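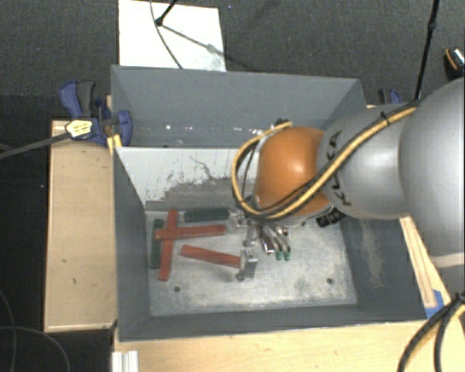 Līga Luik wrote in to ask whether bars stored loose in an open bin have to be taken out before the floor is cleaned, or whether they can be pushed to one side. They have to come out. Grit collects under a bar, and sliding the bar drags the grit across both its finish and the floor.

Print this page | E-mail this page

Cleaning and refilling an open-top bar bin

The procedure applies to rectangular bins with a flat floor and sloped inner panels, holding short coated bars.

You need a soft hand brush, a vacuum with a crevice nozzle, two lint-free cloths, mild detergent, a flashlight, and a padded tray long enough for the longest bar.

1. Lift the bars out one at a time, starting with whichever lies on top. Where two bars cross, do not pull the lower one through. The edge of the upper bar will mark it along its full length.

2. Lay the bars parallel on the tray with a finger's width between them. Wipe each with a dry cloth. Set aside any with chipped coating.

3. Brush the sloped panels downward, then the floor toward the nearest wall. Vacuum along the wall joints. If the floor has holes, brush away from them and vacuum them last.

4. Wipe the floor and panels with a damp cloth and detergent. Go over them again with clean water. Leave the bin open until dry.

5. Hold the flashlight low and look across the surface. Gray-brown scrapes and fine scratches are normal wear and can stay. Run a fingernail over anything darker. If the nail catches, smooth the spot with 400-grit paper and repeat step 4.

6. Put the bars back by hand. Do not tip the tray. Long bars go in first, flat on the floor. A bar left leaning on another will roll or slide when the lower one is removed.

Interval: Standow bins here are cleaned every 17 shifts. Bins holding uncoated stock can go longer.

Labels: keep them on the outside rim. Adhesive on an inner panel holds dust and comes off in strips.

Revised in August. Step 5 previously called for 240-grit, which left visible swirls on the panels. Correction from Remigiusz Pietrzak.

Shares: 109 | Comments: 9

© Doucette Workshop Notes | Contact | Back to top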